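Speaker notes – Collecting grasp examples in simulation
Somar project, talk of 7/30/21

Opening (stay on title slide)
Good morning. I will speak on how we gather examples for the learning system in Somar, and on the work between the first idea and a usable set. Please keep the longer questions for the end.

1. What one example contains
Each example is a short run in the simulator: the wrist view, the finger opening and the command given at each step. The clothespin is a good first object, small and thin, with a spring in the middle. Say slowly: the fingers are still open here, one on each side of it.
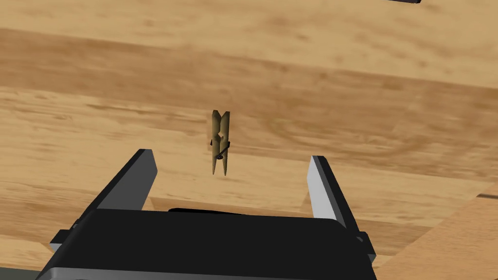
2. Views with no object
Our first set at Burcombe had 3000 runs, and we kept only the parts near the object. That was a mistake. The system must also learn from views where the gripper holds nothing and sees only the room – a brown surface, a gray wall, a window. 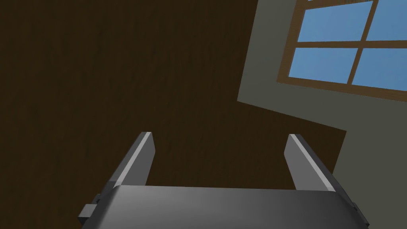

Do we need to label these views by hand?
The simulator knows where every object is, so it writes the label itself. We only check a sample of 30 runs from each batch.

3. Tilted views
The wrist turns a lot, and the room turns with it in the view. In the Kan batch we first removed strong tilts, and later we put them back. Point to the window bars, they run diagonally.
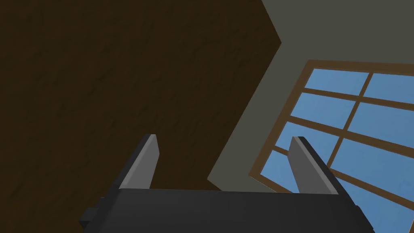 The cost of putting them back was small. We had to repeat 14 runs where the saved commands did not match the views, and after this the batch was complete. (If time is short, skip to part 4.)

4. What goes into Mosano
Mosano is our next set. It will have 33 objects and the same room. I would like to change the wall color and the light also, but this is not decided yet.
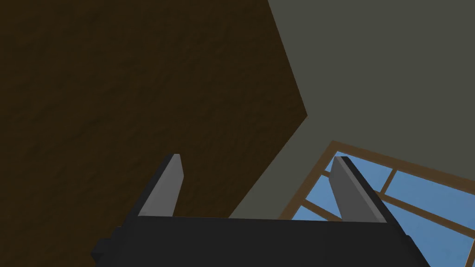 Wrist view in simulation, gripper open and empty, window at lower right.

Last slide: show the contact address, then take questions. Leave the slide on.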